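Frosted finish (plastics)

A frosted finish is a surface treatment that makes a clear plastic or glass object translucent, so that light passes through it but shapes behind it are blurred.
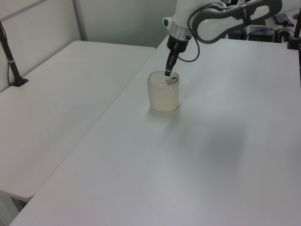

A translucent frosted container on a white table

Frosting is used on storage jars, bathroom fittings, lampshades and cosmetics packaging. It hides fingerprints and light scratches better than a clear surface, and softens glare from lamps.

Methods

In moulded plastics the finish is usually made in the mould itself. The inner face of the steel is blasted with fine grit or etched with acid, and the roughness is passed on to each part as it sets. A well-kept mould gives an even result, though the texture wears smooth with use and has to be renewed.

Sprayed coatings are cheaper for short runs. A matt lacquer is applied after moulding and left to harden. Coated items can be told by touch — the surface feels slightly rubbery — and may peel if washed often in hot water.

Some plastics need no treatment. Natural polypropylene has a milky look of its own, caused by small crystals that scatter light, and is often sold as frosted.

History

Acid-frosted glass was common in lamp shades and shop windows in the nineteenth century. Frosted plastic housewares came later. The Savell works made a range of lidded canisters in up to 200 shapes and sizes, of which catalogue number 404, a tall cylinder, stayed in production longest. The designer Piret Koppel drew five later models for Davel, all with a clear band left near the base to show the level of the contents.

Care

Oil and wax settle in the rough surface and leave clear patches. Warm water and mild soap will normally remove them. Scouring pads polish the texture away and the damage is permanent.

See also

Etched glass
Sandblasting
Translucency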